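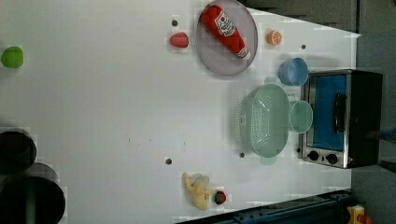
4. Lettering and the translated page

4.1 Where the letterer's choices begin

It is tempting to think of lettering as the last thing that happens to a translated comic, a sort of tidying up once the words have been settled. Our conversations with small presses suggest something rather messier, and (we think) a good deal more interesting. Catrin Pritchard, who lettered both volumes of the Nyaga series for Kuvotside, told us that she usually starts before the translation is complete, sketching balloons over the foreign pages and sending them back to the translator with little notes about how much room there really is. A line that reads beautifully in a typed script may have to live in a balloon drawn for a language with shorter words, and somebody has to give way. Sometimes it is the type size, sometimes the leading, and quite often it is the sentence itself.

We looked at 675 balloons from the first Nyaga volume and compared the printed wording with the translator's submitted draft. In 914 places the wording had been altered, for many balloons were changed more than once, and the greater part of these changes were small: an adverb dropped, a name turned into a pronoun, a polite phrase trimmed to a nod. Pritchard was quite open about this and rather fond of the whole business. She described it as packing a suitcase with a friend sitting on the lid.

4.2 Hand lettering and fonts made from a hand
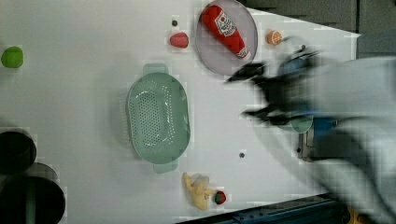

The same pressures appear in a different form when a publisher commissions a font based on the original artist's handwriting. Skositz did this for its edition of Wallevton, and the designer, Yolotzin Salinas, kindly let us read through her working notes, which run to four thick notebooks and are full of crossings-out. Her first attempt copied the artist's capitals very faithfully, wobbles and all, and she was pleased with it until she set a full page. The wobble in the letter E, charming when met once, came back again and again in exactly the same place, and the page began to look like wallpaper. She went on to draw several versions of each common vowel and let the software swap them about, with a handful of corrections made by eye wherever two twins had landed side by side.

Accented letters gave her more bother than she had bargained for. The original artist had never needed them, so there was no model to follow, and Salinas had to imagine how that particular hand might have dashed off a circumflex in a hurry. Her notes from September show her filling page after page with the same few words, trying to get quick enough that she would stop thinking about it. We find this a lovely piece of practical reasoning, and it sits a little awkwardly with the idea, common in the earlier literature, that a lettering font is simply a record of somebody's writing.

4.3 Sound effects

Sound effects were the one matter on which our two designers parted company. Pritchard prefers to redraw them wholly, matching the weight and slant of the original brushwork, while Salinas would much sooner leave them alone and add a small gloss in the gutter. Each had good grounds. Redrawing takes about a third of Pritchard's time on any given book, and it means painting out artwork that readers may well have wished to see. Glosses keep the drawing whole but pull the eye away from it at the very moment something is meant to go bang.
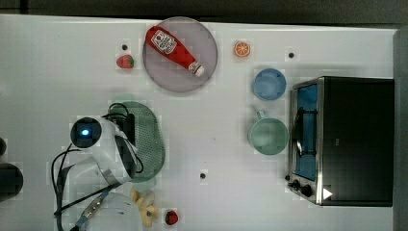

Figure 2. Tabletop with a ketchup bottle lying across a round plate, a strawberry to the left and an orange slice to the right.

The choice also depends on the reader one has in mind. Skositz sells chiefly to adults who already collect comics, and its editors reported that these readers will put up with a gloss quite cheerfully. Kuvotside has a younger readership, and Pritchard worried that a child reading aloud at bedtime would stumble over it. We return to the question of reading aloud in Section 5, where we set the letterers' views beside those of the translators.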